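Skastunham Allotment Association
Minutes of the February meeting

The meeting opened at 7:10 p.m. with 37 members present. Minutes of the last meeting were approved with one correction: the hose at the Pukura Lane gate is on loan and does not belong to the association.

Water. The standpipe on the lower path leaks at the joint. Zota Plumbing quoted 500 for a full replacement. Members asked for a second quote before anything is signed. The supply stays off until the frosts end.

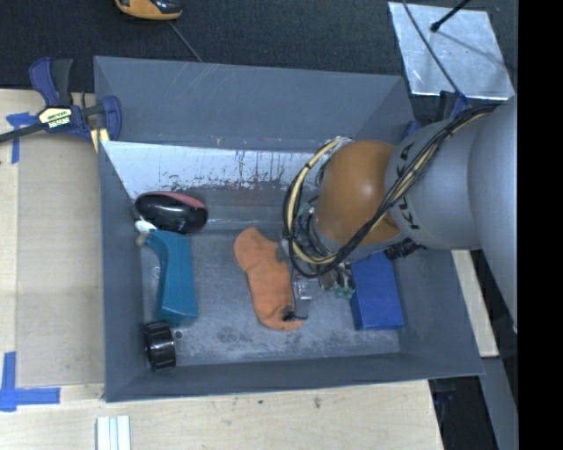 Plot rents. The rise of 40 per plot was put to a vote and carried, with 2 against. Half plots will pay half. Rent can be paid in two parts if the office is told before the end of March.

Seed order. The Kratochvíl catalog is in the shed. Orders for onion sets and seed potatoes close at the next meeting – late orders will not be added.

Paths. The north path is too narrow for a wheelbarrow where the brambles have come through. Plot holders on that side are to cut back to the string line.

Any other business. Bonfires are still not allowed before 6 p.m. A request for a second compost bay was held over.

Meeting closed 8:25 p.m.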